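From: Ralent refurb list
Subject: Re: Which towers are worth keeping?
Date: Tuesday, June 11, 2019

On the old office towers, a list member wrote:

> We've got a stack of these from the Rikmont offices and I'm
> tempted to strip the lot for parts. Is there any point in
> putting them back together? Also, do you pull the power supply
> first or leave it till last? I keep getting tangled in wires.

Oh, please don't strip them all! I did that in May with the Nudico batch and then spent two weekends wishing I had three or four whole ones left. Schools still ask for them, and folks who run old label printers or lathes will take anything with a serial port on it.

As for the power supply, I leave it till last. I lay the case flat, get the side off, take the memory out, then the drives, and only then start on the big bundle of wires. If you unplug the board end first you can fold the whole mess back over the supply and it stays out of your way (mostly). Tape helps. So does a cup for the screws - I've lost more screws than I care to admit.
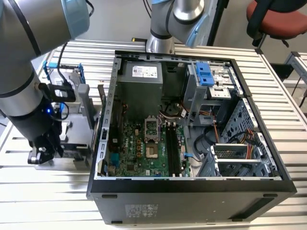 Memory is the part I'd go easy on, whichever model you've got. Push both latches down evenly and let the stick come up by itself, no yanking. On this board they're the small white ones at the ends of the black slots, right of the CPU socket, and the socket's empty, so mind your sleeves and screwdrivers around it. Bent pins are no fun to straighten, if yours is the kind with pins in the socket. It has the blue serial connector too, so I'd put one like that in the keep pile.

I've got 38 sticks of memory in a shoebox if anyone is short, plus 10 drive cables. Postage only. And does anybody still have the Zheng parts list? My copy stops at page 304.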